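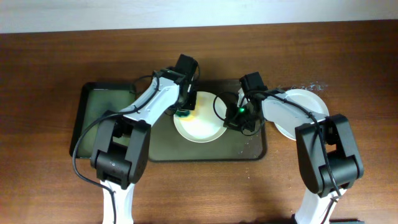 White plate on a brown wooden tabletop, with a green tray to the left.

Home | Kitchen | Tables | Interviews | Archive

What a tabletop has to put up with
2018-08-17

The owner of Peixoto, a workshop that refinishes dining and kitchen tables, has spent most of the summer on one question: how a wood surface holds up under plates.

"People ask about heat and spills," she said. "The foot ring of the plate does more damage. It is the unglazed part, and it gets dragged."

Her standard check uses a plain round plate with 2 pounds of dry rice on it. The plate is moved along the grain 80 times and across it 80 times, then the surface is wiped and inspected under a low lamp. Scratches across the grain show first. Scratches along it can sit unnoticed for months, especially on brown wood with a faint grain.

She prefers a hardwax oil, sold by Tredier as number 631. Varnish is harder, she said, but a worn patch in varnish means sanding the whole top. An oiled top can be repaired locally. Dark and light areas in the same board take the oil at different rates, so she applies a thin first coat and waits overnight before judging the color.

"If the lighter patch still looks dry in the morning, it gets more. The dark areas usually don't."

On trays she was brief. A tray keeps cups and wet spoons off the wood, and its underside should be wiped as often as its top. Grit collects there.

Plates should be lifted with both hands and set down flat. A plate that lands on one edge leaves a short curved dent, and oil will not hide it. She raises dents with a damp cloth and a warm iron, then re-oils.

Peixoto's June order was for a café in Skernard, where the old tops had gone gray near the window. Those were taken back to bare wood.

Comments (3)

vuvby_fan: Does the iron trick work on veneer?

oak4: Tried it on veneer once. The glue let go.

mapleside: Felt dots on the foot ring. They last until the first wash.

Contact | © 2018 Vuvby | Back to top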